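Tiled living room walls – cover, paint or hack off?
Home & Garden > Walls and floors
Posted 23 Jan 2026 by Sneha Nigam

Hi all. Moving into a ground floor flat in Plurnberg end of the month. Nice place, decent light, but the living room walls are tiled. Brown squares mostly, dark grout, the lot. Feels like sitting in a swimming baths. Landlord says do what I like as long as it isn't worse when I leave.

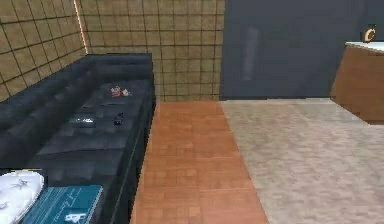
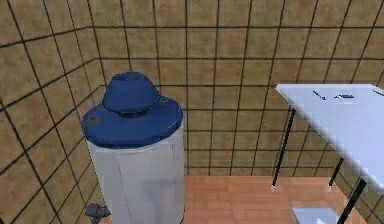
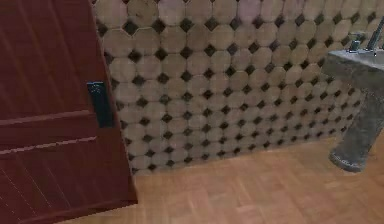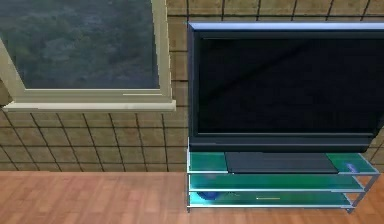
Budget is tight. Would like to do it over a weekend if poss. What I'm stuck on:

Can you paint straight over wall tiles or does it peel?
Will the grout lines show through?
And the echo. Went round with my sister and we had to stop talking over each other, every word came back at us. Does anything cheap help with that?

Don't really want to take them off. Did that in a bathroom once and half the plaster came with it. Never again.

Thanks in advance, sorry if this has been asked befor.

Satish Pandey
Yes you can paint them, I did ours in the hall two years ago and it's still on. It's all in the prep. Boring but true.

Wash the walls with sugar soap, twice if anyone's smoked in there. Rinse. Let them dry overnight, properly dry. Then a light sand with fine paper just to take the shine off, wipe the dust away, and a coat of tile primer. Not ordinary undercoat – that's what peels. Mine was Cilter, the grey tin, but any primer that says tile on it will do.

Then 2 thin coats of paint with a small foam roller. Brush the grout lines first or you'll be poking at them all day. Leave 8 hours between coats, longer if the room's cold, and in January it will be. Open a window.

The lines will show. Paint doesn't fill anything. If you want it flat you need to skim over the tiles and that's a plasterer and proper money. I stopped noticing ours after a week tbh.

Cost me 70 quid for the hall including rollers and tape. Yours will be more, bigger walls.

Get it in writing from the landlord before you start. An email is fine.

nishad_flats
dont bother just hang stuff on them

Jorau
Agree with most of what Satish said but sort the echo first, paint won't touch it. Hard walls, hard floor, sound just bounces about. Biggest rug you can afford, with thick felt underlay. Heavy curtains, lined ones, wider than the window. A full bookcase on the longest wall does more than you'd think.

I got a second-hand wool rug for 80 and the diffrence was daft. Could hear the telly at half the volume.

Also check for loose tiles before you paint. Tap along each row with a knuckle, hollow sound means it's come away behind. Fix those or leave them well alone, no sanding.

Sneha Nigam
Thanks both, really helpful. Rug first then, and I'll do one wall and see how it looks. Have emailed the landlord.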